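Speaker notes: small satellite reentry, what the operator owes the range
Jun 27, 2023

Slide 1. Title up while people sit down. Say thanks, say the talk runs 21 minutes and questions go at the end.

Slide 2. Start with the Sovstead capsule. Launched last December as a secondary payload, came down on its second try. Mass at separation was 1366 kilograms. Don't go into the payload, the customer hasn't cleared it.

Slide 3. Why the first try was called off. Upper winds over the landing zone were outside the limit in the rules we had signed. The capsule was healthy. We waited 4 orbits, ran the numbers again and stood down for the night. Stress that the limit was ours, written months before.

Slide 4. Who does what. Tellance flies the vehicle. Coşkun handles tracking and the ground stations. Gerico runs the recovery trucks and the helicopter contract. Range safety sits apart from all three and can stop the burn.

Slide 5. The rehearsal. We went through the whole timeline at the table with phones and paper, no simulator. Found 2 problems: the airspace closure notice used a different clock from our burn plan, and the recovery crew had an old copy of the frequency list.

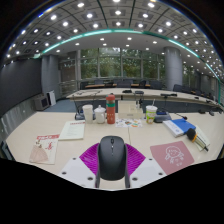
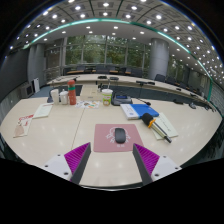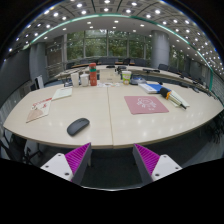
Slide 6. Fixing the clock problem. Every document now carries universal time only. Local time goes on one wall display for the truck crews and nowhere else. Pause here, people usually want to write this down.

Slide 7. Blackout. The plasma phase ran a little longer than the model said. Coşkun picked up the beacon again before the drogue opened. If someone asks for the exact gap, tell them it will be in the written paper.

Slide 8. Map of the landing zone. Point out the road on the east side and the fence line. The capsule landed inside the ellipse, west of center. Gerico had to go around by the south gate and lost time there.

Slide 9. What we would change. Get the airspace request in earlier. Put one person from recovery in the control room. Agree on the wind limit with the weather office before the paperwork is signed.

Slide 10. Contact page. Leave it up during questions. Skip slide 11 if we are running over, it only repeats the parachute data.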